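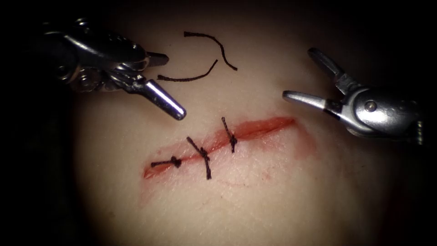
Bench suturing robot: pre-session inspection and task checklist
Velness training bench, Bredport. May inspection.

Scope: two-arm suturing on practice material only. This form also feeds our yearly note on which jobs a machine can be trusted with. The household and workshop forms (dishwasher loading, screw sorting) are kept separately.

1. Bench and power
1.1 Emergency stop pressed and reset, both sides. PASS
1.2 Bench feet locked. PASS
1.3 Cable run clear of the operator's chair. PASS after correction. The lead to the Cantero console was lying across the footwell. Now clipped up.

2. Instruments
2.1 Jaws open and close fully on both arms, no sticking. PASS
2.2 Pivot pins and screws seated. PASS
2.3 Cable guides free of thread ends. PASS - check again at the end of the session, as trimmed tails get into the joint.
2.4 Use count below service limit of 900. FAIL, one instrument. The log shows 1,153. Withdrawn and tagged for return to Lastham.

3. Practice surface
3.1 Pad secure at the corners. PASS
3.2 Cut straight and fully through the top layer. PASS
3.3 Stain applied along the cut. PASS. It spreads further than the instructions suggest and gets on the tools, so wipe down before changing pads.

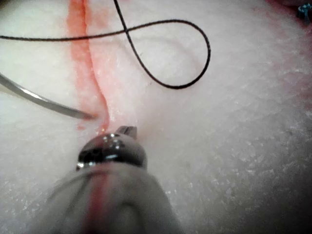
3.4 Used pads bagged and marked "not for clinical use". PASS

4. Thread and needle handling
4.1 Needles counted out and counted back in. PASS
4.2 Slack thread kept clear of the jaws. COMMENT. Loops are the most common cause of a stop. A person flicks a loop out of the way without thinking. The automatic routine has to be told the loop is there, and often it isn't.
4.3 Needle passed between arms without a drop. COMMENT. Of 166 automatic passes in the log, 6 ended in a drop. All were picked up by the operator.
4.4 Trimmed ends removed from the surface before the next stitch. NOT DONE. No routine for this yet.

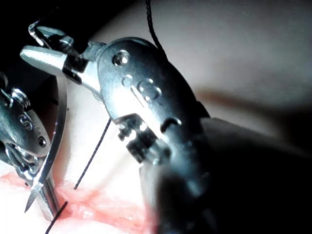
Item 4: curved needle and black thread at the practice tissue.

5. Supervision
5.1 Trained operator at the console throughout. PASS
5.2 Operator can take over in one movement. PASS
5.3 Automatic mode locked out when the operator's seat is empty. FAIL. The seat switch is worn and stays on. Do not use automatic mode until it is replaced.

Inspector's comments
The arms are steady and the knots are acceptable under operator control. Left to itself the machine does single stitches well and tidying up badly. I would say the same of the dishwasher trial - it can place a plate, but it can't yet deal with the fork that has slipped underneath.

Result: passed for operator-controlled use. Not passed for automatic use. Reinspect once 2.4 and 5.3 are closed.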